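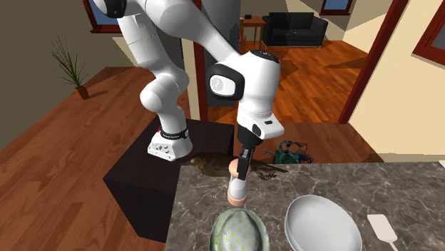

Speaker notes - Sondley talk, afternoon slot
Chaiwat Paisan
(20 min incl. questions, do NOT run over again)

Opening
Skip the bio. Say name, say the lab, go.
One-sentence version: we wanted to know how much of a pick and place policy's failure comes from clutter it never has to touch. Answer: more than we guessed, and most of it shows up after the grasp, during the carry.
Sim only. Say that early and say it plainly, somebody always asks.

Setup slide
One arm, parallel gripper, bolted to a dark table that butts up against a marble counter. House interior around it, wood floors, windows, sofa in the next room. Counter gets the objects.
Objects on purpose don't belong together. Hat, stacked bowls, spatula, a bird figurine lying on its side. Point at the bird. It's the hard one, thin legs, small contacts, mottled brown so it doesn't pop out against the veins in the marble.
Held object in this one is the white cylinder with the peach ends. Look at how close the bottom end is to the hat. That gap is basically the whole talk.

What people usually do
Shuffle the textures, shuffle the lights, report one success number. Fine, we did it too for the first paper.
Problem: one number mixes up "couldn't grab it" with "grabbed it and plowed through the bowls on the way".
Don't be snarky about other groups here. Honkanen people are in the room.

Method (the main part, slow down)
Paired episodes. Same target, same start pose, same goal, same seed for the policy. Only thing that changes is the bystander objects. Run A has them, run B has them taken away.
If A fails and B works, we charge it to clutter. If both fail, we charge it to the policy. If A works and B fails, we keep it in its own bin and look at it by hand. There are a few. Weird ones.
Then split each episode in four: reach, close, lift and carry, release. Split is done from sim state, gripper width plus object height, no human labeling.
Swap step, this is the new bit: put bystanders back one at a time. Hat only. Bowls only. And so on. Tells you which thing did the damage and wether it did it by contact or just by being in the camera view.
To separate those two: ghost runs. Object gets rendered but has no collision. Policy sees it, can't hit it. People like this slide, leave it up a bit.

Numbers
509 paired episodes after filtering.
Filter = drop anything where objects were still settling at the first step. Mention we lost all the Saturday batch to a bad contact setting, reran it, reran set is what's in the table.
93 pairs charged to clutter. Most of those in lift and carry. Reach is second, well behind.
11 in the weird bin (works with clutter, fails without). Our best guess is the policy uses nearby stuff as a landmark for depth. Guess only. Say guess.
Ghost runs: a good chunk of the carry failures go away once collision is off, so those are real bumps. The reach failures mostly stay. So reach = it looks wrong to the policy, carry = it hits something. Different fixes.

Example to talk through (if time)
Cylinder held upright, hat underneath. Policy learned on short objects. It carries at the height that worked for those. Tall thing hanging down from the fingers, bottom end drags. Policy has no idea how far the object sticks out below the hand.
We added one input, estimated length below the fingertips. Carry failures dropped. Reach failures didn't move, as you'd expect from the ghost runs. Full breakdown in the handout, don't read the table out loud!!

Things that didn't work
- Raising the carry height for everything. Fewer bumps, more drops at release. Wash.
- Training on more clutter without the pairing. Helped some, couldn't say why, which was the whole complaint in the first place.
- Eltine planner on top as a safety check. Too slow for the loop we run. Maybe with the new build.

Limits
One arm, one gripper. Rigid objects only, our hat doesn't squish. Real cloth would be more forgiving or much worse, don't know.
Lighting was varied but not paired. Should have been. Next round.
No real robot yet. Tatorent rig arrives in February, plan is to rerun a small subset with matching objects. The bird will be a pain to source.

Likely questions
Why not just report collision rate? - we do, it misses the failures with no contact at all.
Does the removal change the task? - target and goal stay put, so no, but the arm can take routes it couldnt before. That's the point of the ghost runs.
Code? - pairing script yes, scenes after we clear the asset licenses. Don't promise a date.

End
Back to first slide, leave it up during questions. Thank the sim team. Water is on the left side of the podium.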